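Campus police reports: how far back can I request, and what does it cost?

Posted 7 February 2018 in Records & Public Safety

I was in a minor crash in a parking structure at Jormont last December and a campus officer took the report. My insurer now wants the full report plus any earlier ones for the same structure. The campus police front desk told me to file a written request, but the city police records window said they might have it instead. Which office do I write to, and is there a fee? I have a case number but it only has four digits, 1,010, with no letters in front. 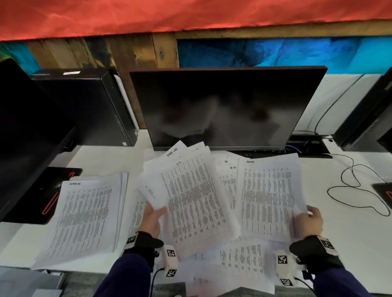
Gamage
Write to the campus department. If a campus officer took the report, they hold it, even if the street outside belongs to the city. The city only gets a copy if somebody was arrested or taken to the hospital. Put the case number, the date and the name of the structure in the first line. Ask for your own crash report in one letter and the older reports in a second one. Crash reports go out in a few days. The older ones count as a general records request and will hold everything up if you combine them.

Nateo
I did this two years ago and paid nothing for mine, so I wouldn't worry about it. Just call them.

Trirnley
Calling won't get you the older reports. They need it in writing, and email is fine. On cost, your own report is normally free or a few dollars. For the rest they charge by the page after a certain point, and when I asked for a whole year on one lot it came to 200 pages. Tell them in the letter the most you are willing to pay and ask to be contacted before they go over it. Also ask for the incident log first. It lists date, location and type of call, and your insurer may accept that without the full reports.

The short case number is normal. The department puts the year in front on its own forms, so write the year, a dash, and then your four digits.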